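Posted by Bartosz Kurek
Tuesday, May 31, 2022

I had a free morning and a table that badly wanted wiping, so naturally I spent most of it on the calculator.

Do people still have a proper calculator? I can't do without mine. I know there's one on the phone, but the phone has no real keys, and I do my sums by feel with my eyes on the receipts, and if I can't feel where the five is I'm lost. So the calculator lives on the table all year round, next to the tea and the toast and whatever else is going on there, and it gets the life you'd expect. Crumbs, mostly. Also a sort of grey shine on the keys I use the most, and I noticed in January (doing my travel claims, very late, as usual) that the zero had started to stick. You'd press it once and get nothing, then press it again and get two of them. I was nearly 160 złoty out on one page before I spotted it!

I did what I always do and ignored it for months. Then last week Yurii Vasylenko came round to borrow it, gave it a look, and asked if I had a clean pen he could poke the buttons with. Fair enough. Shame is a great motivator in our house.

Now, my old way of doing this was kitchen roll and spit. Please don't write in, I've stopped. Kitchen roll leaves fluff, and the fluff goes down beside the keys and stays there, and then you've got crumbs and fluff. After that I had a spell with those ready-made wipes from Kubiak, the ones in the round tub, and they do shift the grease, but they're far too wet for anything with buttons and the tub dries out if you leave the lid up for five minutes. I always leave the lid up.

So these days it's a cloth, and a dark one, because you can see the crumbs on it and know when to give it a shake. The trick (if you can call it a trick) is to bunch it. Laid flat under your palm it slides along the tops of the keys and does nothing for the gaps, but if you pinch it up in the middle you get a soft little point at the bottom, and you can press that down between the rows and give it a wiggle. Dry first, the whole way over. Damp second, and only just.

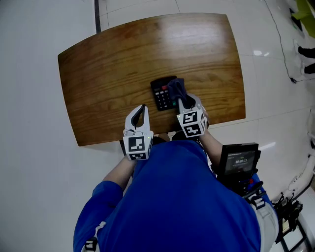 What do you put on the cloth for the damp bit?

Plain water, a few drops, wrung out until you'd hardly know. If the keys are greasy, one drop of washing-up liquid in a cup of warm water is plenty, and go over it again with a dry part afterwards.

I did once buy a spray for this sort of thing, a Durkell one, with a picture of a keyboard on the label. It smelled lovely. It also cost 17 złoty and left everything tacky, so the next lot of crumbs had something to hang on to. I use it on the bin lid now, and it's very good on the bin lid.

Anyway, the order I do it in. Turn the calculator upside down and give it a tap on the back, over the sink if you've got any sense or over the table if you're me. Turn it round and tap again from the other end. Then a dry brush if you have one, and an old soft toothbrush is fine. Then the dry cloth with the pinched bit, row by row. Then the damp cloth, starting with the display so you're not dragging key grease over it, and then the keys. Then leave it alone while you have a cup of tea. I used to skip the tea and go straight to checking it worked, and I think that's how I killed the one before this.

Coloured keys need a gentler touch, I've found. Mine had lost half the lettering on one of them from too much scrubbing with a scouring pad (a low point), and I ended up having to remember which was clear and which was clear everything. So, soft cloth only, and let it sit damp on a stubborn mark for a minute. And for the sticky zero I pushed the corner of the cloth down each side with a cocktail stick, worked it back and forth, and out came something I can only describe as jam. Old jam. It's been behaving ever since, touch wood.

Which brings me to the wood.

Once the calculator was done the table looked awful beside it. It's the same every time, you clean one thing and the next thing puts its hand up. I love a wooden table with a bit of orange in it and the grain going all wavy, it's such a cheerful thing to sit at on a dull day, but my word, it shows everything. Rings, sleeve marks, the smear where somebody (me) has moved a plate with butter on the underside. Put a lamp over it and lean down so you're looking along the top, and you'll see marks you never knew about. I'd advise against doing this just before guests come.

Same cloth, fresh side. I fold mine so there are four clean faces before it has to go in the wash, and I start with the edge, going all the way round. People forget the edge! It's the part everyone touches, and on a table with rounded corners your hand just follows it and the muck collects on the underside of the curve where you can feel it but not see it. Then the top, with the grain, long strokes. If you go in circles you only move the crumbs about and feel busy.

When I've finished I leave the cloth in a heap so the air can get to it. I know a neat square looks better. A neat square also smells by Thursday.

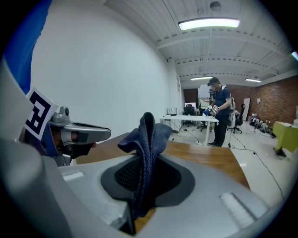 Henryk Wróbel wrote to me about the last cleaning post and took me to task over cloths. He says I should never use the same one for the calculator and the table, however many times I fold it, as one speck of grit off the keys will scratch a polished top and you won't notice until the sun's on it. He keeps a separate cloth for each job and puts a stitch in the corner in a different colour, so they don't get muddled in the wash.

And he's probably right, which is annoying. I haven't got to the stage of sewing, but I've started giving the cloth a proper hard shake out of the window between jobs, and I run my thumb over it before it goes anywhere near the table. I might try the stitches in winter.

On washing them: 40 degrees, no fabric softener. Softener makes them slippery and they stop picking anything up, and it took me years of blaming the cloths to work that out. I hang mine over the side of the bath. Keep dark ones away from your white shirts for the first few washes at least, or do what I did and own a collection of very slightly blue shirts.

A couple of you asked about wax after I mentioned I'd bought a tin of Vollwood. I've put it on once. It went on easily and buffed up well enough, but I used too much and for two days the table had a grip on my elbows. Less next time, thin as you can, and leave it overnight before you put any paper on it. I've still got a corner of a gas bill stuck by the window end.

The calculator went back to its spot, a bit in from the front where my hand expects it. I've also put a saucer beside it for the pencil and the rubber, so the rubbings have somewhere to go, and we'll see how long that lasts. Yurii has borrowed it again already, for tiles this time, he's doing his hall and he's on his third attempt at working out how many boxes. He brought it back with a biscuit crumb in the seven.

Next time I want to do the drawer with the batteries and the string in it. If you've got a way of testing whether a battery's dead without putting it in the torch, please tell me, I've got a whole jam jar of maybes.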